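Support > Two-arm units > Kitchen cell > Ticket 345

Search tickets Enter keyword or unit name Go

Print this page | E-mail this page

Fridge-to-table cell: right arm stops short of shelf, table height drifting
Opened by: Tobiloba Ugwu
Site: Gunwood
Status: open, waiting on parts

What's happening

Unit has been fine on the bottle job since we put it in. Since Monday it reaches for the upper fridge compartment and stops short. No fault code, no collision flag, just parks and times out. Restart clears it for a bit then back again. Left arm no trouble at all.

Second thing, may be related may not – place height on the table is off. It lets go of the bottle 7 mm too high on the far side and is fine on the near side. So either table's not level or the head has shifted. I'm betting head.

Setup for whoever picks this up: fixed base, two arms, head camera looking down over the table with the fridge to the right. Table and fridge are both supposed to be taught from the head view. Losorar controller, Jendavia neck mount, original one, not the stiffened version. Job is fetch bottle from upper shelf, put down on table, wait, put it back.

Already tried

Restart, cold restart, cable reseat at the wrist. Swapped the head cable with the spare. No change.

Cleared the table and parked both arms out of view for the empty-table reference. The top has a smudge toward the middle and a short dark line over on the left, both worth knowing about if you're comparing against an old reference, the plane fit didn't seem to care though.

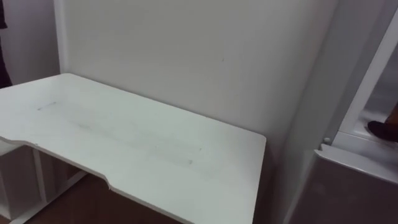

Log, session one

09:40 – arms parked, ran level check on the table. Spirit level says flat both ways. So not the table.

09:55 – neck mount. Bolts all there, marker lines on three of them lined up, fourth one not. Nipped it up, marker line redrawn. Didnt touch the others.

10:10 – head check against the base target. Out in pitch, small but there. Reran head calibration, passed second go. First go failed on lighting, put the blind down and tried again.

10:30 – place height on far side much better. Near side same as before. Good.

10:35 – right arm reach, still stops short. So two faults not one. Annoying.

11:15 – jogged right arm by hand to the shelf. Gets there no bother, full travel, nothing rubbing. So it's being told to stop. Looked at the limits and the keep-out box round the fridge is bigger than I remember. Somebody has padded it, 300 mm past where the cabinet ends. Not in the change notes. Who?

11:30 – put box back to the value in the commissioning sheet. Saved as a new profile, old one kept. Reach test with nothing on the shelf, 11 tries, one timeout. Better but not fixed.

Log, session two

After lunch. Bottle runs. Bottle on the table near the front right corner, green cap, upper compartment open with the shelf clear for the put-back. Using one bottle for the whole lot so we're not chasing differences between them.

Things to watch in this position:

– bottle is semi see-through with tea-coloured stuff in it, so depth on the body is patchy. Pick off the cap height, leave the body alone.
– dark lower door is a bit shiny. Seen stray points off it before, these end up inside the keep-out box and the planner gets nervous.
– gap between table and fridge is in shadow. Mask should cover it. Check mask after any head recalibration, I forgot and lost half an hour.

Mask redone. Saved. Head pose frozen for the rest of the day so please don't rerun calibration without telling me.

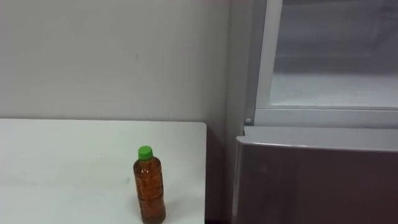
Reginald Blackwood
Box was me, sorry. Padded it in April when the lower door kept getting clipped on the put-back and never wrote it up. If you take it back to the sheet value, watch the elbow, that's what was touching, the hand was well clear. I'd go halfway and drop the approach speed. Also the neck bolt has come loose before on this one. Thread lock, medium strength, and change the washer while you're in there.

Tobiloba Ugwu
Ok that explains it. Gone halfway, approach speed down a notch. Elbow clears by a decent margin by eye, will measure tomorow. No thread lock on site, can someone send some?

Geum-ok Jang
Sending thread lock and washers with the Kasprzak order. Stiffened neck mount is in stock too if you want it, but it means a full recalibration of both arms so your call. Please attach the timeout log from the one that failed, I want to see if the planner gave up or the camera did.

Tobiloba Ugwu
Log attached. Looks like planner to me, frames are all there. Staying with the old mount for now. Leaving ticket open till bolt is done properly and I've had a clean run on the new box. Left to do: thread lock, washer, recheck head pitch, redo mask, measure elbow, write the box change in the notes this time.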